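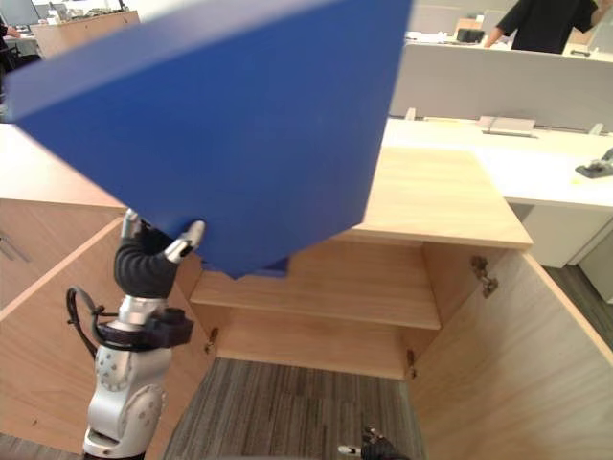

Effie Leckie
@effieleckie · August 17, 2022

ok thread. Driswood build, shared workshop, carpet side. Today's job: robot holds a big blue board over the open cabinet. two doors, one shelf, lots of ways to smack an elbow

Glove on the hand. bare fingertips kept skating on smooth stuff, glove is cheap, done

1/5 of the arm budget is cable management btw. the rest is swearing

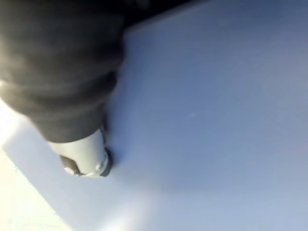

Effie Leckie
@effieleckie

wrist cam, fingertip right down near the edge of the board. blurry, sorry not sorry, focus is fixed and I'm not opening that wrist again before September

grip force is at 200 now. was 800 on the old hand (Makhubela board, diffrent units, dont compare). Going up slow

log from this morning is 102 lines and most of it is the same timeout. someone on here said shorter cable?? trying it

also renamed the grasp script wevedow so I stop running the wrong one. ran the wrong one

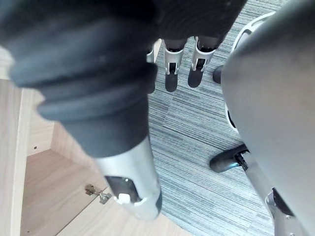
Wrist cam again. Cabinet base, hinge on the board, feet on the carpet.

next up is doors. open, close, no board in hand. want it slow and boring before I let it near the shelf

if anyone has hinge torque numbers for cabinets like this pls send, I've got nothign

more when the cable gets here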